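Compte rendu de la réunion de l'association Nindis, 7 févr. 2018

Bonsoir à tous, c'est encore moi qui m'y colle pour le compte rendu, alors pardon d'avance si j'en oublie un bout (j'ai pris mes notes au dos d'une partition). On a commencé avec un bon quart d'heure de retard, le temps que tout le monde trouve une chaise et que le débat sur la meilleure face B du siècle se calme un peu. 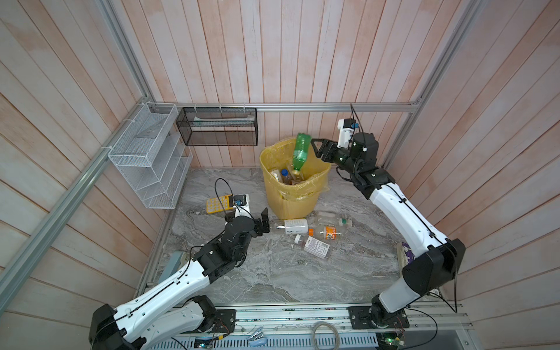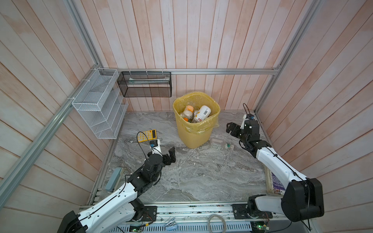 Premier point, la soirée vinyles de juin. On est tous d'accord pour la refaire à Rivesach, dans la même salle que l'an dernier, qui peut accueillir jusqu'à 113 personnes assises. Moi j'aurais bien tenté le plein air, mais je me suis retrouvée toute seule à lever la main, donc adopté, ce sera à l'intérieur !

Mechthild Ortner a ensuite présenté le programme. Première partie consacrée à la pop britannique des années soixante, avec écoute intégrale d'un album et discussion, puis le concert des Drumton, qui reprennent tout ça à leur sauce – deux guitares, un orgue, et des harmonies vocales à tomber. Ils demandent 4 000 couronnes, repas compris. J'ai trouvé ça raisonnable, d'autres un peu moins, et on a discuté longtemps du repas. Vote : accepté, deux abstentions.

Pour l'album, grosse bagarre (amicale, hein). Une moitié de la salle voulait un grand classique que tout le monde connaît par cœur, l'autre quelque chose de plus obscur. On n'a pas tranché. Envoyez-moi vos propositions par mail, un seul titre par personne s'il vous plaît, et je ferai la liste.

Deuxième point, le fonds Sveinbjörnsson. Les 55 disques reçus en don sont enfin triés. Il y a des merveilles là-dedans, surtout des 45 tours danois et allemands que je n'avais jamais vus en vrai ! Vingt d'entre eux ont la pochette abîmée, Mechthild s'occupe de commander des protections. On garde tout, pas de revente pour l'instant.

Troisième point, la platine. Elle tourne trop vite, on l'entend surtout sur les ballades. J'ai proposé de changer la courroie avant de parler d'en acheter une neuve, accepté sans vote.

Divers : l'atelier chant reprend au même horaire, il reste de la place chez les altos – venez, même si vous chantez faux, on a l'habitude. Les clés de la salle sont chez moi jusqu'à la prochaine réunion. Et celui ou celle qui est reparti avec le coffret live, rapportez-le, on en a besoin pour préparer juin.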